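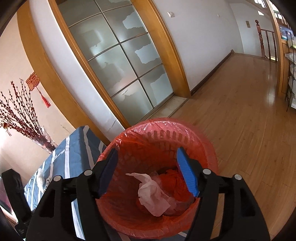
Rules for the hand: a talk with the person who writes them at Wakside

The office of Wakside is on the second floor above a bicycle shop, and on Friday morning the only sound there is the water heater. My host asked me not to use a name. "The rules should not belong to one person," the host explained, and put on the table a thin gray booklet with the title Working in Other People's Homes. It has 23 pages. In the first edition it had 8, and my host prefers that one.

Wakside prepares recordings of housework done with hand-held grippers, and sells them to companies which teach robots to do the same work. The people who record are called operators. They go into real homes with the gripper in a shoulder bag, and they pick up, open, fold, carry and empty things. The booklet tells them how to behave there and what makes a recording good enough to keep.

I wanted to know why such simple work needs a booklet at all.

"At the start we also thought it doesn't need," my host said. "We had one sheet of paper. It said: move slowly, keep the jaws in view, do not talk. Then we looked at the recordings from the first month and every operator had understood 'slowly' in a different way. One was so slow that a robot which learned from this person would need the whole afternoon for one bathroom."

The word "slowly" is now gone. The booklet says that the operator should move at the speed at which they would carry a full cup of tea. I asked if this is exact enough for a standard. My host smiled and said that they tried with numbers, and that people began to look at the clock and dropped things.

We talked for a long time about wastebaskets. I did not expect this, but wastebaskets have their own chapter, and it is the longest one. For my host they are the best test of a rule, and also the place where most arguments start.

"Take a usual basket with a bag inside, with a tissue and some plastic wrap at the bottom. For a person it is nothing. For us there are many questions. Do you open the jaws before you come to the rim, or over it? Do you take the tissue or the whole bag? If the bag is thin, you can take the bag together with the tissue and not notice it. So the rule says, open wide before the rim, stop, and only then go down. The stop is important. The stop shows that a decision was made."

The booklet also forbids the operator to put trash into a basket only to have something to record. The reason for it took some time to explain. Trash which was placed for the recording looks placed. It lies in the middle and it is too clean. My host believes that a robot trained on such trash will be surprised by a real kitchen. The customers do not always agree. One of them, Hajji, asked for baskets prepared in the same way each time, so that the results can be compared, and Wakside agreed to make this as a separate set with a separate label. "Both are useful," said my host. "But you must never mix them and stay silent about it."

Then there is the question of privacy. Trash tells a lot about a family. Letters, medicine packets and receipts must be out of the basket before the recording begins, and it is the family that takes them out. The operator is not allowed to do it, also when the family says please go ahead. If something private is seen later, the recording is deleted. It is not blurred. I asked why not, because blurring would be cheaper.

"Because then somebody must look at it again and again to check the blur. To delete, you look once."

Wakside deleted 13 recordings in April for this reason. My host finds this number neither good nor bad. It would be more worrying, I was told, to have a month with zero, because it would mean that the checkers were tired.

The same chapter has a part about hygiene. The pads of the gripper are wiped after each basket and before any contact with food, dishes or bedding. For the kitchen there must be a second pair of pads, kept in a closed box. Some operators complained that changing the pads takes too much time, and they proposed to do all the clean tasks first and the baskets last. The booklet accepted this order in the newest edition, but the wiping stayed.

Not all rules survived. There was one which said that the room must be tidied before recording. It was taken out after the engineers at Fetarik wrote that every bed in the set was perfectly made and every floor empty. Now the operator moves only what is dangerous: glass near the edge, cables on the floor, a candle. Decorations stay on the wall and clothes stay on the chair. The family should be able to say that it is their room as it was on that day.

I asked about mistakes. In many companies a failed grasp is thrown away, but at Wakside it is kept and marked. The operator says nothing, opens the jaws, moves back a little and tries again. After the third try they must stop and write a note. "A robot will miss also," my host said. "It has to see somewhere how to miss politely."

The last collection, under the name Cillo, has 3000 recordings, and each one was checked by two people who did not see the notes of each other. When they disagree, a third person decides and must write one sentence why. These sentences are collected in a folder, and from this folder the next edition of the booklet is made. I was allowed to read a few. One said only: "Jaws opened too late, bag moved, but operator stopped correctly. Keep."

Before I left I asked which rule is broken most often. My host did not need to think. It is the one on page two, to ask the family again before entering each new room, also if they already agreed at the front door. Operators feel that it is strange to ask so many times. The next edition will have it in larger letters.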